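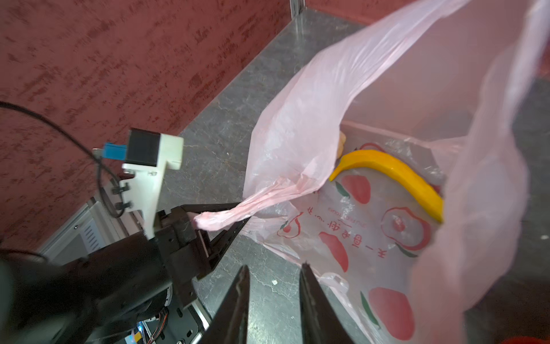 수요일 오후. 백색 밑판 없이도 투명 필름에서 빨강이 산다는 Dovberg 쪽 설명을 다시 읽었는데 여전히 못 믿겠다. 자료에 실린 견본은 전부 흰 종이 위에 올려 찍은 것이라 밑에 흰색을 깐 것과 뭐가 다른지 모르겠다. 매장에서 누가 봉지 뒤에 흰 종이를 대 주나. 분홍 비닐봉투 속에 든 투명 포장처럼 뒤에 다른 색이 깔리는 경우가 훨씬 많다. 빨간 과일 무늬에 작은 초록 잎, 흰 하이라이트까지 들어간 도안이면 우리 Feltell 건과 구성이 비슷하다. 이런 도안에서는 빨강보다 하이라이트의 흰색이 먼저 문제가 될 것 같다. 가느다란 빨간 글자도 같이 봐야 한다.

오전에 한 것. 필름은 Lozano 롤 남은 것, 코로나 처리면 확인하고 사용. 잉크 두 종(기존 것, Dovberg 것)을 밑판 있음/없음으로 나눠 총 8장 뽑음. 건조 조건은 지난번과 같음. 메시도 그대로.

테이프 박리: Dovberg 쪽 7장째에서 모서리가 일어났다. 나머지는 눈으로 봐서는 멀쩡하다. Kristof는 처리면이 고르지 않아서라고 하는데 그럴 수도 있고, 잉크가 문제일 때마다 필름 탓을 하는 것 같기도 하다. 같은 롤 안쪽에서 다시 잘라 한 번 더 할 것.

색 비교는 아직 의미 없음. 흰 판 위에서는 두 잉크가 거의 같아 보이고 검은 판 위에서는 밑판 없는 쪽이 둘 다 죽는다. 당연한 결과다. Dovberg 잉크가 조금 덜 죽는다고 Annelies가 말했지만 어느 쪽이 어느 잉크인지 알고 본 거라 기록에서는 뺐다. 다음에는 뒷면 번호만 남기고 섞어서 Mirjam한테 보여 주자. 배경은 흰색, 검정, 분홍, 노랑 네 가지.

건조기 온도 표시도 의심스럽다. 표시창 숫자와 온도 스티커가 안 맞는다. 스티커 유효기간이 지났는지 서랍 확인. 이게 틀렸으면 오전 결과는 다 참고용이다.

비용: 밑판 한 도를 빼면 600장 작업에서 시간이 꽤 준다는 계산표를 Jasper가 돌렸는데, 판 세척과 재작업 시간이 빠져 있다. 불량이 조금만 늘어도 이득이 없어질 텐데 그 칸이 비어 있음. 채워 달라고 했다.

남은 일
- 21번 판 장력 다시 재기
- 안쪽 롤로 박리 재시험, 구긴 다음에도 한 번
- Dovberg에 검은 바탕 견본 요청 (Deltamville에서 쓴다는 그 사양으로)
- Saron에게 Feltell 도안의 하이라이트를 흰색 인쇄로 할지 비워 둘지 물어보기. 비워 둔다면 뒤에 뭐가 오든 그 색이 비친다는 점을 메일에 적을 것

Feltell 건은 재시험 전까지 밑판 넣는 쪽으로 견적 유지.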